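마지막 물지기

존두스 위키의 첫 문장은 6년째 그대로다. "마지막 물지기는 크밤 출신의 여성으로, 선대 물지기의 직계 계승자이다." 내가 쓴 문장이고, 나는 이 문장에 들어간 단어를 하나하나 출처와 함께 댈 수 있다. 크밤 출신이라는 것은 2화에 나온다. 직계 계승자라는 것은 최종화인 80화에서 늙은 등대지기가 말한다. 등대지기가 거짓말쟁이라는 주장도 있지만 각주로 처리했다.

그러니 토론란에 "직계 계승자 아님. 81화 보고 오세요"라는 글이 올라왔을 때 내가 어떤 기분이었을지는 짐작할 수 있을 것이다.

81화는 없다. 존두스는 80화로 끝났다. 방영표도 80화, 비디오도 80화, 트루어컴의 제작사가 문을 닫기 전에 낸 화집도 80화까지만 다룬다. 그런데 5년에 한 번쯤은 꼭 누가 나타나서 81화를 봤다고 한다. 어릴 때 외갓집에서 새벽에 봤다는 사람이 제일 많다. 열이 나서 누워 있었다는 사람도 있었다. 나는 그런 글에 늘 같은 답을 붙였다. 출처를 제시해 주십시오.

이번 사람은 출처를 제시했다.

드랄포트 시립도서관, 시청각 자료실, 기증 자료. 청구 기호까지 적혀 있었다. 나는 그 번호를 도서관 홈페이지에 넣어 보았고, 검색 결과가 한 건 나왔다. 제목은 "존두스(완)". 매체는 비디오테이프. 상태는 관외 대출 불가.

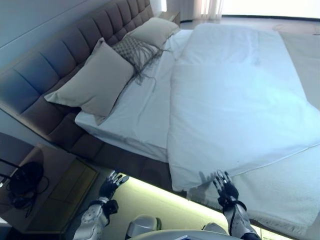 처음 든 생각은 사서의 입력 실수였다. 완결편이라는 뜻으로 80화에 '완'을 붙인 것이겠지. 두 번째로 든 생각은 누군가의 자작극이었다. 팬들이 만든 가짜 화수라면 나도 본 적이 있다. 종이 인형을 실로 당겨서 찍은 것도 있었고, 본편 장면을 거꾸로 돌리고 대사를 새로 입힌 것도 있었다. 후자는 꽤 잘 만들어서 문서에서 지우는 데 한참 걸렸다. 지우고 나면 되살리고, 지우고 나면 또 되살렸다.

메일로 물어보니 도서관에서는 내용을 확인해 줄 수 없다고 했다. 와서 보시면 된다고 했다. 상영 시간도 적혀 있지 않으냐고 묻자, 기증자가 적어 주지 않았다는 답이 왔다. 나는 이런 답을 별로 좋아하지 않는다. 누가 기증했는지도 알려 주지 않았다. 개인정보라고 했다. 그건 이해한다.

트루어컴에서 드랄포트까지는 기차를 2번 갈아타야 한다. 나는 가면서 공책에 확인할 항목을 적었다. 오프닝에 나오는 배의 돛이 몇 폭인지. 물지기의 흉터가 왼손에 있는지. 40화 이후로 바뀐 하늘색을 쓰는지. 가짜를 만드는 사람들은 대개 흉터를 틀린다. 원작 화집의 표지가 좌우로 뒤집혀 인쇄됐기 때문인데, 화집만 보고 그린 사람은 모두 오른손에 흉터를 그린다. 솔직히 나는 흉터가 오른손에 있기를 바라고 있었다.

자료실은 지하였다. 재생기는 하나뿐이었고, 앞사람이 결혼식 비디오 같은 것을 보고 있어서 한참을 기다렸다. 사서는 테이프를 내주면서 되감아서 반납해 달라고 했다. 겉에는 손글씨로 제목만 쓰여 있었다. 제작사 도장 같은 것은 없었다. 공책에 그렇게 적었다. 도장 없음.

오프닝은 진짜였다. 하지만 오프닝은 누구나 베낄 수 있다. 돛의 폭도 맞았고 하늘색도 맞았다. 본편이 시작되자 물지기가 크밤의 방파제에 앉아 있었고, 흉터는 왼손에 있었다. 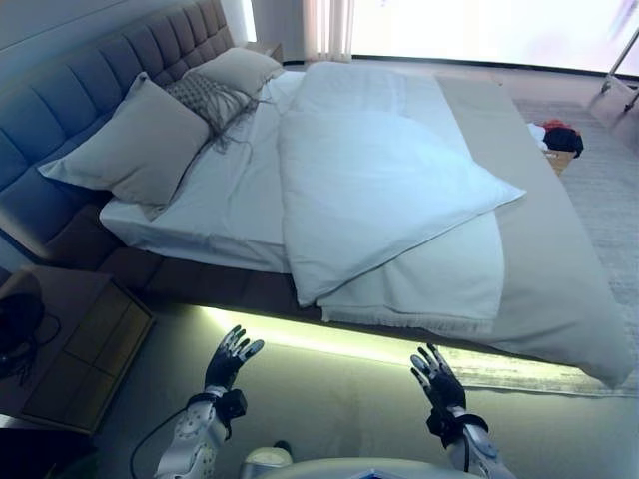
나는 정지 단추를 누르고 한동안 그 손을 보았다. 그러고는 공책에 '제작자가 화집 오류를 알고 있었을 가능성'이라고 적었다. 내가 위키에 그 오류를 정리해 둔 문서가 있다. 읽었으면 알 수 있다. 이 테이프가 그 문서보다 나중에 만들어졌다면 말이다. 도서관 등록일은 그보다 한참 앞이었지만, 등록일도 사람이 입력하는 것이다.

이야기는 별것 없었다. 싸움도 없고 바다가 갈라지지도 않는다. 물지기가 등대에 올라가서, 죽은 줄 알았던 등대지기의 짐을 정리한다. 상자에서 옷이 나오고 낡은 해도가 나오고, 선대 물지기가 보낸 편지가 나온다. 편지를 읽는 동안 화면에는 물지기의 뒷모습만 나온다. 목소리는 없고 파도 소리만 있다. 그러다 물지기가 편지를 도로 접어서 상자에 넣고 뚜껑을 닫는다. 내려오는 길에 만난 아이가 뭐라고 쓰여 있었느냐고 묻는다. 물지기는 말한다. 내가 아니었대.

그다음에 아이와 둘이서 생선을 굽는다. 그게 끝이었다. 엔딩곡 대신 소리 없는 검은 화면이 이어졌고, 나는 혹시 제작진 이름이 나올까 싶어 테이프가 저절로 멈출 때까지 앉아 있었다. 이름은 나오지 않았다.

성우 목소리는 비슷했다. 비슷하다고만 적겠다. 말을 많이 하지 않아서 비교할 재료가 부족했다. "내가 아니었대"의 억양은 31화에서 배를 잃었을 때의 억양과 닮았는데, 나는 31화를 너무 많이 봐서 누가 그렇게 말해도 닮았다고 생각할 것이다. 그림은 후반부 작화와 어긋나는 데가 없었다. 다만 생선 굽는 장면에서 연기의 방향이 한 번 바뀐다. 본편에서도 그런 실수는 흔하다.

사서에게 한 번 더 봐도 되느냐고 물었더니 곧 문을 닫는다고 했다. 되감는 소리가 꽤 오래 났다. 나는 기증자에게 연락을 전해 줄 수는 있느냐고 물었고, 사서는 전에도 그걸 물어본 사람이 있었다고 했다. 언제였느냐고 하니 10월이라고 했다. 토론란에 글이 올라온 것도 10월이었다. 그 사람도 공책을 들고 왔더냐고는 묻지 않았다.

돌아오는 기차에서 나는 편집 창을 열었다. 위키의 규칙은 분명하다. 공식 자료로 확인되지 않은 내용은 본문에 쓰지 않는다. 내가 만든 규칙이다. 도장도 없고 제작진도 없는 테이프는 공식 자료가 될 수 없다. 반대로 첫 문장의 '직계 계승자'는 공식 방영분에 근거가 있다. 거짓말쟁이일 수도 있는 등대지기의 말 한마디이긴 해도 방영은 됐다.

토론란에는 이렇게 답을 달았다. "해당 자료를 열람하였습니다. 공식 화수로 인정할 근거가 부족하여 반영하지 않습니다." 올리고 나서 다시 읽어 보니 틀린 말은 없었다.

집에 와서 80화를 틀었다. 등대지기가 말하는 장면을 여러 번 돌려 보았다. 네가 그 핏줄이다, 하고 말할 때 등대지기는 물지기를 보지 않는다. 창밖을 본다. 예산이 모자라서 눈동자를 따로 그리지 않은 것이라고, 예전에 내가 각주에 써 놓았다. 그 각주의 출처를 찾아보았다. 출처가 없었다. 작성자는 나였다.

각주를 지웠다. 편집 요약란에는 '출처 없음'이라고 적었다. 새벽에 토론란을 다시 확인했더니 답글이 하나 달려 있었다. 생선 굽는 장면에서 연기 방향 바뀌는 거 보셨어요?

보았다고 썼다.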